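Subject: Re: [softhome] Covers for small cushions
Date: Jul 10, 2024

> Does anyone know whether the dimpled fabric goes flat
> after a few washes? I have a roll from Siltex and don't
> want to cut into it for nothing. Also, is 30 degrees
> warm enough?

I've made 2 cushions in dimpled fabric so far, one from Siltex and one from an Arnska remnant. Both go in at 30 and the bumps have stayed up. No softener, and keep the iron well away from it.

Cut with the bumps facing down and pin inside the seam line. It creeps while you sew - I tack the short ends by hand first.

For a small oblong one I'd leave out the zip and slip stitch the last side.

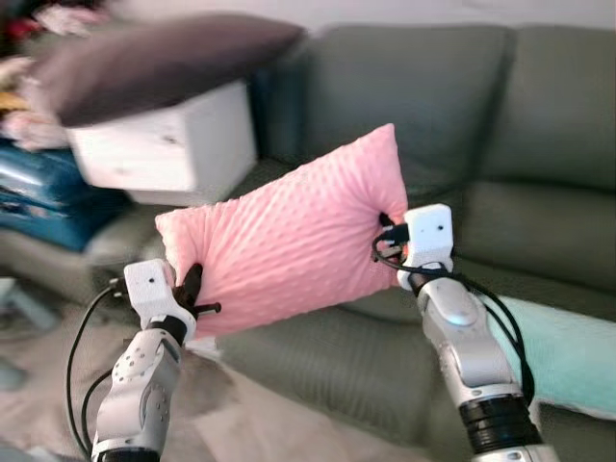
Pink goes well enough with a sage green sofa, if you were still wondering about colour. I would stay clear of anything too dark as it shows every bit of fluff.

The filling matters more than the cover. If it is too full the dimples pull tight along the seams, so stop a bit before you think it's done.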